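Lovum gripper kit trial, October report
Prepared for Delphine Halvorsen by Amos Blackwood

Dear Delphine, thank you again for your patience while we got the Lovum kit settled in. We are happily past setup now and into the whiteboard tasks, which were always the part I looked forward to most.

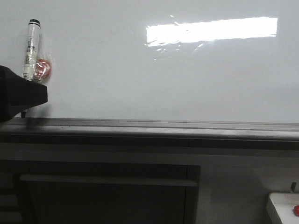

We have logged 338 attempts of the 600 we promised you, and the fingers have held up nicely, with only one pair swapped so far.

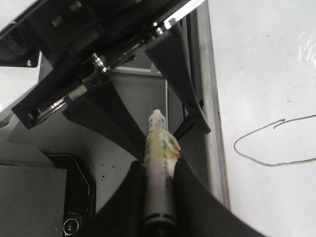 Grollitz answered all 11 of our support questions, mostly within a day, though their manual could still use an index! 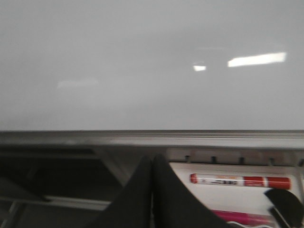
Next month we would like to try the softer Szabo pads, and I will send the quote along as soon as it reaches me.
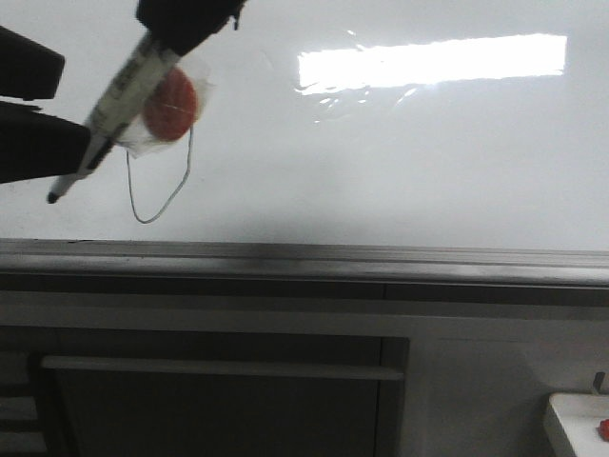 Gripper with marker at the whiteboard, red disc behind.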